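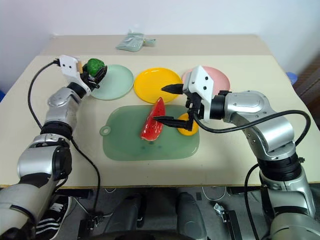 Broccoli at the green plate, watermelon still on the board. Three plates in a row along the back: green, yellow and pink.

Search the gallery Go

The Play Kitchen Table

Welcome, and thank you for stopping by our little corner of the Neveck Toy Library! If you've borrowed from us before, you already know how fond we are of the pretend food shelf, and if you haven't, well, you are in for a treat (a plastic one, I'm afraid, but a treat all the same). We have 381 pieces of play food in the collection now, and this page is for the set that goes out the door more than any other, the one everybody just calls "the lunch set."

It came to us in March as part of a big donation from families over in Iltine, all mixed up in boxes with doll clothes and puzzle pieces, and it took a good many evenings to sort everything into bags that made sense. I still think the watermelon is the prettiest thing in it. It's a proper wedge with a shiny red face, little dark seeds and a thin green rind, and it looks very cheerful sitting on that see-through green cutting board. The small round fruit next to it gets called a lemon by half our families and an orange by the other half, and I have given up on settling the matter. On the checkout card it says "citrus."

The broccoli is bright green and wonderfully bumpy, and small children who would never let the real thing near their plate will serve it to you again and again, with great ceremony.

As for the plates, they're shallow with a raised rim, so a piece of fruit that likes to roll has something to stop it. The colors make for an easy sorting game, too. Ask for the broccoli on the green plate and the citrus on the yellow one, then let your child decide what belongs on pink. You may get some surprising answers!

The lunch set is item 294 on the shelf list and can go home with you for two weeks. Please wipe the pieces with a damp cloth before you bring them back, and do have a peek under the couch for the citrus.

Contact Neveck Toy Library | © 2022 Neveck Toy Library | Back to top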